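Koltine : démonstrations à la pince pour le tri du courrier et des fournitures

Version 2 de la fiche, mise à jour en août
Responsable : Štěpánka Urban
Contact côté atelier : Ivana Quiroga

Résumé

Koltine rassemble 500 démonstrations de gestes de bureau enregistrées au service courrier de Humden : poser une feuille, rapprocher un panier, vider une bannette, remettre une pile d'équerre. Les gestes sont faits avec une pince tenue à la main, par les personnes dont c'est le métier. On voulait depuis longtemps un jeu de données où l'expertise vienne de celles et ceux qui trient pour de vrai, et le voilà enfin !

Le jeu sert à entraîner le bras installé au poste Wekska, qui prend en charge la préparation des bannettes avant l'arrivée de l'équipe du matin. Il peut servir à d'autres, et on serait ravis de savoir à quoi.

Contenu

demos/ : une démonstration par dossier, vidéo et trajectoire de la pince
labels/ : nom de la tâche, ouverture de la pince, réussite ou échec
notes/ : commentaires libres de l'opératrice ou de l'opérateur, en français
splits/ : 109 démonstrations réservées à l'évaluation, le reste pour l'entraînement

Les échecs sont conservés. Une feuille qui glisse, un panier accroché de travers, une prise trop haute : tout cela est annoté et nous a énormément appris. Le champ « reprise » indique si la personne a rattrapé le geste dans la foulée ou si elle est repartie de zéro.

Comment les gestes ont été choisis

Ivana a passé trois semaines avec l'équipe à dresser la liste des tâches, en commençant par une question toute simple : qu'est-ce que vous seriez contents de ne plus faire à six heures du matin ? Les réponses ont surpris le côté technique. On s'attendait aux charges lourdes, on a eu les paniers à rapprocher, les feuilles à étaler bien à plat, tous ces petits déplacements répétés qui finissent dans les poignets.

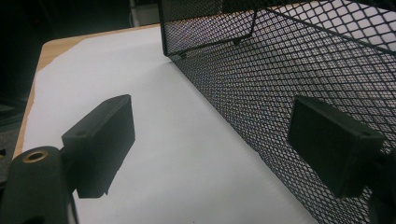 À l'inverse, l'équipe a demandé à garder les plis abîmés, les adresses illisibles et tout ce qui passe par le guichet. Ces tâches sont donc absentes du jeu, et le poste Wekska ne les fait pas. Merci de ne pas ouvrir de ticket pour les réclamer, la liste est arrêtée avec les personnes concernées et ne bouge qu'avec elles.

Ce que cela change au poste

Le tour du matin commence désormais plus tard, et le temps gagné va au guichet et aux recherches de plis égarés, qui prenaient du retard. Deux personnes se sont formées à la relecture des démonstrations et ont maintenant la main sur l'étiquetage. Ce sont elles qui ont réécrit la définition de « panier bien placé », la nôtre étant beaucoup trop vague. La nouvelle est nettement meilleure (voir notes/definitions.txt).

Tout n'est pas réglé. Le bras est lent, il faut encore lui préparer le plan de travail, et surveiller une machine fatigue autrement que trier. L'équipe a obtenu que la surveillance tourne toutes les heures. Le rythme individuel n'est ni mesuré ni publié, et les horodatages ont été décalés pour qu'on ne puisse pas le reconstituer.

Limites connues

Les parois ajourées gênent l'estimation de profondeur, surtout de près.
Les feuilles blanches sur fond clair donnent des contours peu fiables.
Un seul site, un seul modèle de pince.
Les gauchers sont sous-représentés, la prochaine campagne à Čierny devrait corriger cela.

Utilisation

Lancer prepare.py à la racine, puis verify.py pour contrôler les sommes. Compter environ 3 heures pour la conversion complète sur un poste ordinaire. L'option --sans-notes laisse de côté les commentaires libres, mais lisez-en quelques-uns avant, ils sont formidables.

Retrait

Toute personne ayant participé peut faire retirer ses démonstrations en écrivant à Ivana. La version suivante est alors publiée sans elles.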